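## 4. Folding and Putting Away Trousers

By now you have the Grevine folding board set up on its feet and the shirts are behind you, so take a breath and pour yourself something nice. Trousers ask for a little more patience than shirts do (those legs like to wander off in different directions), but once you've done a few pairs your hands will remember the order and you'll hardly need this page.

Section 4 applies to both sizes of board. The standard board is 590 mm long and suits most adult trousers folded in thirds. If you have the short board, which is 291 mm long, fold in quarters instead and skip the note after step 6.

### Before you start

Empty every pocket, including the little coin pocket that everyone forgets. Close the zipper and fasten the top button, or the waistband will gape and your stack will lean. Heavy cotton, canvas and twill fold best when they're completely dry, and I'd give them a good ten minutes to rest after ironing.

**Caution:** Don't fold trousers straight off a hot iron. Warm cloth takes a crease wherever it happens to bend, and you may be looking at that crease until the next wash.

### Folding

1. Pick the trousers up by the waistband and give them two good shakes, away from your face.
2. Let the legs hang for a moment. If one leg has twisted, run your hand down the inside seam until it falls straight.
3. Bring the legs together so that one lies on top of the other, and match the hems first, then the knees.

The seat is where most people get into a muddle. There's simply more cloth there than anywhere else, and it bunches up as soon as you let go of the waist. Light colors such as beige and tan are the least forgiving, with every stray fold showing up as a shadow. 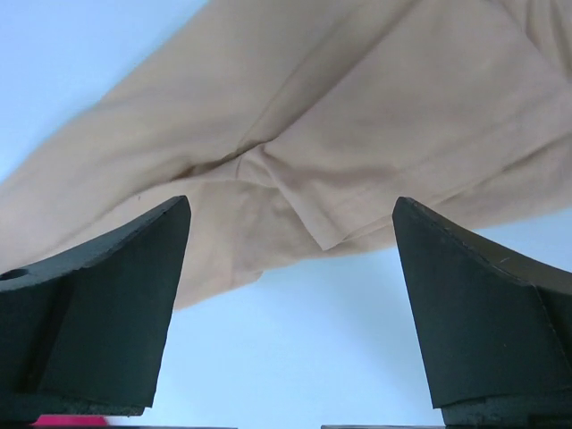
If yours won't settle, open the legs out again and start from step 2, which takes less time than tugging at it on the board. Slide a flat hand between the layers and push the fullness out toward the curved back seam. A small point of cloth will stick out past the line of the leg. Tuck it in, so that you have one long rectangle.

4. Lay the rectangle on the board with the waistband at the marked end.
5. Smooth from the waist down to the hem, using the whole of your forearm if the cloth is stiff.
6. Fold the hems up by one third, then fold once more to meet the waistband.

**Note:** Very long legs may hang over the end of the standard board. Turn the extra length back under itself before you do step 6.

### Storing

The Jarngate drawer insert holds up to 11 pairs standing on edge, with the last fold facing up. Please don't be tempted to squeeze in one more! The divider clips will bow, and you'll have a job getting anything out on a busy morning. Wool and linen are happier on a hanger (see Section 6).

Once a year, and January is a nice quiet time for it, lift everything out, wipe the insert with a barely damp cloth and let it dry before you refill it.

*Text revised September 22, 2025.*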